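Coursework > Household Systems > Project Reports > Dish Storage

Rearranging a Small Kitchen Counter: Dish and Condiment Storage

Project report, Skillbridge program. Submitted in June by the Odar group

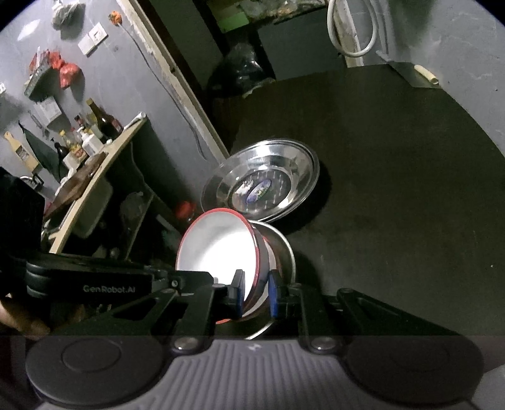
The project dealt with one household kitchen and two problems: where dishes rest between washing and putting away, and how far the cook must reach for condiments. The kitchen has a large dark tabletop, a wall shelf for bottles and jars, and hanging storage on the wall. Cupboard space was not part of the study.

1. Starting condition

Bowls and plates were set down wherever there was room. Steel and white bowls were mixed, and shallow plates were often left leaning on other items. A leaning plate takes up more of the tabletop than one in a stack and slides when its neighbor is lifted. The cutting board stood on edge under the condiment shelf, a position we kept.

2. Method

We marked out a strip of tabletop 800 mm long and 326 mm deep with masking tape. All clean dishes had to fit inside it. Two layouts were tried, each for one week.

Layout A: dishes sorted by material, steel at the back, the rest in front.
Layout B: dishes sorted by shape, plates flat at the left, bowls nested by size at the right.

The condiment shelf was handled separately. Tall bottles went to the wall side and small jars to the open side. Anything over 500 ml was moved off the shelf if it was used less than once a day. Hanging items were left in place.

3. Results

Layout A failed at the evening meal, when the large steel bowls blocked access to the plates. Layout B stayed inside the tape on every day except Monday, when guests were served. Nesting worked only if the bowls were fully dry, so a towel was added at the end of the strip. Bowls with a wide rim did not nest well and were placed on top.

The shelf change gave a smaller benefit. Labels were easier to read, but the bottles drifted back to their old order by the second week. A Bristine rack was considered and dropped for cost.

4. Remaining work

Layout B should be tested in a second kitchen. The Hrnčiar kitchen has a narrower counter and would need a shorter strip.

Contact: Odar group, Skillbridge | Back to top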